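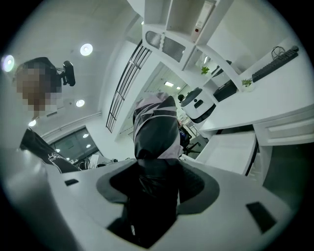
Urnis Rebound Wall Review

Tested on grass and 3G over one season

I coach an under-12 soccer team in Starkton and wanted something the kids could pass against when there weren't enough of us for a proper drill. The Urnis Rebound Wall is a steel frame with a tight net on the front and a folding stand at the back. It cost me $300 from Hernamow, plus $20 for delivery.

Assembly

Setup took one evening. The frame comes in six tubes that push together and lock with spring buttons. The net goes on last, with bungee loops, and that's the slow part. Work from the corners toward the middle or you'll run out of stretch on the last side. The instructions show it the other way.

On the field

The ball comes back true if you hit the middle third. Near the edges it drops short and kicks sideways, more so on wet grass. The stand has three angles. The steepest gives a ground pass, the middle one sends the ball back at knee height, and the flattest pops it up for volleys and headers. We left it on the steepest most of the time.

The four ground pegs hold well in soil. They're no use on artificial turf, so you need sandbags there, and none are included. Without weight on the rear bar, a hard shot pushes the whole thing back a foot or more.

Wear

I bought it in May and it has been out twice a week since. The net has kept its tension except for two loops on the lower left, which I replaced. Hernamow sells a bag of spares. There is some rust where the paint has chipped at the joints. The spring buttons are stiff but still work.

Compared with the Asfaw

I used the Asfaw board at my last club. It's a solid panel, so the return is faster and more even, but it is loud and takes two adults to move. The Urnis folds flat and fits in the back of my hatchback with the seats down.

Verdict

Good for passing and first touch, less good for shooting practice. Buy sandbags if you play on turf. I'd get it again at this price, though I'd like a better coating on the frame.

Rating: 4 out of 5

Posted October 21, 2024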